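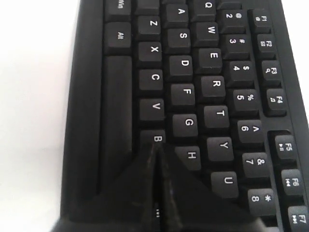 Letter Transcriber, Part-Time (Two Positions)
The Cattaneo Papers, Lodis
Posted 7 March 2022

Between 1802 and 1827, the Cattaneo family of Lodis ran a dry goods store and wrote letters about it. They wrote to suppliers, to cousins, to cousins who were also suppliers, and to a man in Brava who owed them for a barrel of nails and never did pay. They kept copies of everything. We now have those copies, and we would like to be able to search them, so we are hiring two people to type them up.

What the work is

You will read scanned letters and type what they say, as they say it. If the writer spelled "received" four different ways on one page, so will you. You will mark words you can't make out, note crossed-out lines, and fill in a short record for each letter: date, sender, recipient, and main subject. The main subject is usually money. The second most common is weather that prevented the sending of money.

Please don't improve anything. Our last round of transcripts came back with tidy paragraphs and modern commas, and it took us most of a winter to put the mess back in.

The handwriting ranges from lovely to hostile. The eldest son saved paper by filling a page, turning it sideways, and writing across what he had already written. You will get used to him. You may not forgive him.

What we're looking for

Patience with old handwriting, or some evidence that you could develop it. Steady, accurate typing. We don't test for speed, and the fast typists we've had tended to guess. You should be comfortable asking a question when a word could be either "flour" or "floor" – this comes up more than you'd think in a store that sold one and was forever repairing the other.

A history degree is fine. So is no degree. People who have worked in pharmacies, title offices, or elementary schools have done very well here, presumably for related reasons.

Some reading knowledge of French would help with the Brosus letters, which drift in and out of it whenever the writer gets annoyed.

Hours and pay

Each position is 6 hours a week, split over two days of your choosing, beginning in April and running through the end of the year. Pay is hourly and paid monthly. We will tell you the rate when we answer your first email, before you've spent an evening on the application. Parking is free and there is almost always a space.

Our reading room is upstairs, with no elevator. If stairs are a problem, say so and we'll set you up on the ground floor, where the heat works better anyway.

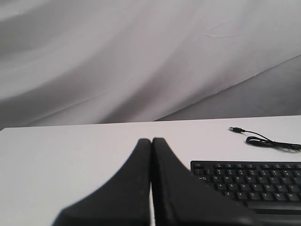

White tabletop with fabric backdrop.

How to apply

Email us a page on why this appeals to you, along with the names of two people who will say you are careful. Finalists will be invited to transcribe three short letters at our office, for which they will be paid. One of the letters is about the nails.

Applications are read as they arrive. Please write "Transcriber" in the subject line. Any spelling of it will be accepted.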